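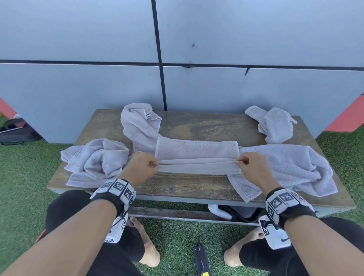
**Figure 4.** Towel folding at the wooden bench, seen from the head of the demonstrator. Both wrists carry straps with printed square markers.

### 3.2 Collecting the folding examples

We recorded the towel task at two sites, Grevville and Davbridge. The Davbridge sessions took place indoors on a plain table. At Grevville the demonstrators sat at a low wooden bench on artificial turf, as in Figure 4, with the towels in front of them. We wanted the learner to meet worn and stained surfaces as well as clean ones, and the Grevville bench served this purpose without any changes.

Each demonstrator wore a head camera and a marker strap on each wrist. The markers are black-and-white squares printed on small white blocks, and several blocks are fixed to each strap so that at least one should face the camera as the wrist turns. Wrist position is worked out from the markers in every video frame. Finger positions are not measured. They are estimated later from the video by the Jiteo hand model, which was used as supplied.

An example starts when a hand first touches a crumpled towel and ends when both hands have let go of the folded one. Demonstrators were asked to fold at their normal speed and were given no set order of folds. Other towels were left on the bench during the fold. Those in Figure 4 are all of one pale colour, which makes it hard to tell where one towel stops and the next begins, and one crumpled towel lies partly under the folded one. We kept such cases in the set.

In total we kept 956 examples, of which 300 came from Grevville. A further 50 were held back for testing and are not part of that total. We dropped a recording if the markers on either wrist were lost for more than four seconds, or if the towel left the view of the camera. Failed folds were kept if the demonstrator went on to correct them.

Start and end points were marked by hand in the Sezer labelling tool. A second person checked each one, and where the two disagreed the earlier start and the later end were used. We did not label the single folds within an example. The policy in Section 4 is trained on whole examples, with the wrist paths and the head video as input.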